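4. What the door-knockers told us

I should say up front that I didn't plan to write a section on campaign staff conduct at all. The project was about how small exploratory campaigns hire, and I had my interview guide all typed up and everything. Then the third person I sat down with in Gredmont spent most of our hour on a coworker who'd been sent home from a field office for yelling at a voter, and the one after that had a story too, and by the end of June I had so many of these stories that I threw out half the guide and started over.

So, the numbers. I talked with 26 former field staffers, all of them from campaigns or pre-campaigns for county and state office, and I read through 439 short incident notes that two campaign consulting shops, Wiswood and Grerko, let me look at once the names had been blacked out. (Wiswood blacked out a lot more than names. I have one note that is legible only for the words "parking lot" and "again.") An incident note is just whatever a supervisor typed up after something went wrong, anything from a lost clipboard to an arrest. There's no standard form, and I coded them by hand, twice, with a gap of six weeks between passes so I wouldn't simply remember what I'd put the first time.

What I wanted to know was pretty plain. When a staffer does something embarrassing off the clock, what does the campaign do, and how fast? Earlier writing on this mostly looks at big national races, where there's a press office and a lawyer on call. The people I talked to had neither. One of them was 20 years old and was the press office.

The first thing that jumps out is speed. In the off-the-clock cases, the suspension nearly always came before anybody had sat down with the staffer to hear their side. I went in thinking this would be about the seriousness of the thing, and I was wrong! It tracked much better with whether a local reporter had called. A noise complaint with a reporter attached got a suspension by dinnertime. A much uglier matter with no reporter attached could sit for days while everybody went on making phone calls in the same room. 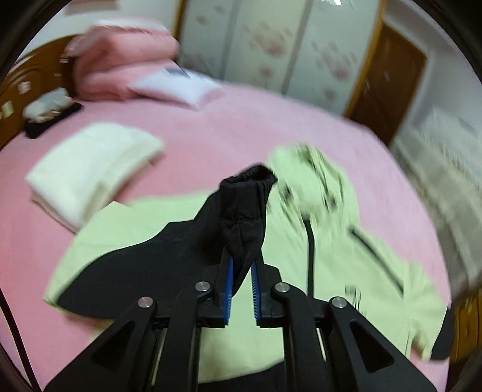 Figure 4. Gripper holding the cuff of a black sleeve section over a lime-green hooded jacket.

Suspension is a funny word in these offices, and my interviewees used it in at least two ways that I had to pull apart. For some it meant unpaid leave with a date to come back. For others it was a polite way of being let go, with the paperwork to follow once the reporter lost interest. Managers liked that the word covered both. One compared it to holding a jacket by the cuff, the way the sleeve in Figure 4 is held up by its elastic while the rest of it lies wherever it lies: you've got a grip on one small part of the person and you haven't decided about the remainder. I liked that enough to borrow it, and from here on I call these cases "cuff suspensions" and keep them apart from the ones with a real return date. The split matters for the counts, since a staffer in a cuff suspension is usually still on the payroll list and so looks employed to anyone working only from filings.

Prasetyo Tarigan, who coded a batch of the notes alongside me, thinks I'm reading too much into the managers' side of this. His point (and it's a fair one) is that the staffers often preferred the vague version as well. It let them tell the next campaign they'd left over scheduling. Several people told me more or less the same thing, and one had used exactly that line in a job interview on a Saturday morning, with the old suspension still technically open. We went back and forth on it for a while and ended up coding "who benefits" as a separate item, where our agreement was decent but nothing to brag about.

The second pattern has to do with rank. County coordinators and up got a phone call from the candidate. Canvassers got a text, or found that their login had quit working. I'd expected some of that gap, though the size of it still surprised me, and it held at both firms even though Grerko's clients were on the whole much smaller operations. Part of it could be the notes themselves, because supervisors may bother to write down a candidate's call and skip over a text. I tried checking this against the interviews and got a muddle: people who'd been cut off by text remembered it very clearly, and people who'd gotten the call were fuzzy on what had been said.

A word on what's missing. The staffers who agreed to talk are the ones who still feel okay about politics, or are at least willing to spend an hour on it, and I have nobody who was convicted of anything. The notes help a bit with that but they stop once a person is off the list. Section 5 picks up the handful of cases where I could follow someone into their next job.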